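租房看房季，我用了三个月的智能门锁盒：Grerkis 钥匙盒使用评测

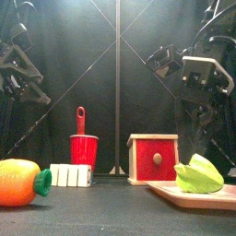 这种挂在门把手上的密码钥匙盒，自己出租一套房的小房东值得买吗？

一年里换租客不超过一次的，借物业前台放把钥匙就够了。要是房子正在挂牌，几家中介轮流带看，你又住在城市另一头，那就买，省下的地铁票很快能把盒子钱抵掉。

先交代背景。我手里有一套两居室，六楼，带电梯，采光在中介嘴里叫“全天无遮挡”，在我嘴里叫“夏天下午别进主卧”。上一任租客搬走以后，我同时挂了三家中介，从此过上了随叫随到的生活。早上九点有人要看，到了楼下说客户堵车；中午有人要看，看完说客户其实想买学区房；晚上八点还有人要看，看的是隔壁那栋，顺便上来借个厕所。跑了两个星期，我下单了 Grerkis 的蓝牙款，118 元，包邮。

开箱没什么可说的。盒子本体、一把备用机械钥匙、一张说明书，说明书的中文像是从另一种中文翻译过来的，其中一句写着“请勿在忘记密码之前设置密码”，我读了好几遍，觉得很有道理，但不知道该怎么执行。

安装分两种，挂式和墙装。墙装要打四个孔，我不想为了招租先得罪物业，就选了挂式，锁梁直接套在楼道的消防管旁边那根扶手上。锁梁外面包了一层软胶，不刮漆，这点厂家想得周到。缺点是软胶有味道，头几天开门像进了轮胎店，后来散了。

盒子里面的空间，放两把普通门钥匙加一张门禁卡刚好。门禁卡如果是那种水滴形的扣子，盖子要稍微用点力才合得上。我那把老式防盗门钥匙偏长，得斜着放，每次取出来都有点像拔牙。想多塞一把信箱钥匙的朋友可以死心了，我试过，盖子弹开的时候钥匙飞出去，掉进了电梯缝。

重点说密码。Grerkis 可以在手机上生成临时密码，自己定有效时间，最短 2 小时。给中介发一串数字，过时作废，这是我买它的唯一理由，用下来也确实没让我失望。三家中介各用各的密码，谁几点开的盒子，软件里都有记录。于是我掌握了一些以前只能靠猜的信息：号称“这周带了好多组客户”的那家，记录里只有一次，还是在中午十二点四十，停留时间够吃一份盒饭。

软件本身写得一般。首页有一大块广告，推荐我再买一个盒子。生成密码的按钮藏在第三层菜单里，图标是一片叶子，我至今没想通叶子和密码的关系。手机连盒子要站在门口两米之内，不过临时密码是离线算出来的，人在家里也能发，这个设计救了它。

电池是四节七号，商品页写能用 36 周。我只用了三个月，没法替它作证，目前软件显示还剩大半。有一点要提醒：电量低的时候只有盒子自己会闪红灯，手机不提示。也就是说，要知道它快没电，你得先去一趟，而我买它就是为了不去。备用机械钥匙千万别放在盒子里面，听起来像废话，可评论区有人干过，还附了开锁师傅的收据。

防水方面，我的盒子在室内楼道，没资格评价。邻居家装在院门外的是 Prirov 的纯机械款，四位拨轮，淋了一季雨，数字有点发涩，冷天要用指甲抠。便宜是真便宜，但密码改一次要把盖子打开、拨杆、转轮、再拨回去，三家中介共用同一串数字，用到后来大概连送水的都会背。

顺带比一下 Turklow。那款带联网模块，可以远程开盒，还能收到实时通知，听着很体面。问题是要另外交服务费，而且模块要插电，我们楼道里唯一的插座归保洁的拖地机所有，我争不过它。房子多、有专人打理的可以考虑，我这种一套房的，属于拿大炮守鸡窝。

结实程度我也试了试。锁梁用手掰不动，拿扳手别了几下，外壳留了印子，没开。我没有继续往下试，毕竟里面装的是我自己家的钥匙。商品页写按键寿命 3000 次，按我那套房子目前的带看热度，传给下一代没问题。

再说几句它解决不了的事。它能告诉你谁开了盒子，管不了开门以后。有一回记录显示下午四点取的钥匙，四点二十归还，一切正常，我晚上过去一看，三个房间的灯全亮着，阳台门敞开，空调开在十八度。后来我在玄关贴了张纸：“离开前请关灯、关空调、关窗，鞋套放回袋子里。”效果比盒子的任何一项功能都明显，成本是一张纸。

还有就是租约签好以后，记得把所有密码清掉，盒子也取下来。挂着一个钥匙盒的扶手，等于告诉整栋楼这家经常没人。我就忘了，新租客搬进来第二天发消息问我门口那个黑色的小东西是不是监控，我解释了半天。他好像还是不太信。

客服打过一次交道。盒子有天晚上连不上手机，我打给 Grerkis，对方让我先重启手机，再重启盒子，再重启软件，最后问我是不是站得太远。我是站得太远。通话很客气，没有叹气，这里单独加一点分。

打分的话：密码管理给高分，收纳空间刚及格，软件扣一点，说明书按文学作品另算。适合正在挂牌、自己住得远、又对中介的行程怀有好奇心的房东。只想在家门口留把备用钥匙防自己忘带的，买机械款就行，别花这个钱。

补充：有人问 Garba 新出的指纹款怎么样。没用过。但我想不出让三家中介的全体业务员挨个到我家门口录指纹是个什么场面，所以暂时也不打算用。

盒子现在收在鞋柜抽屉里，电池已经抠出来了，等明年租约到期再上岗。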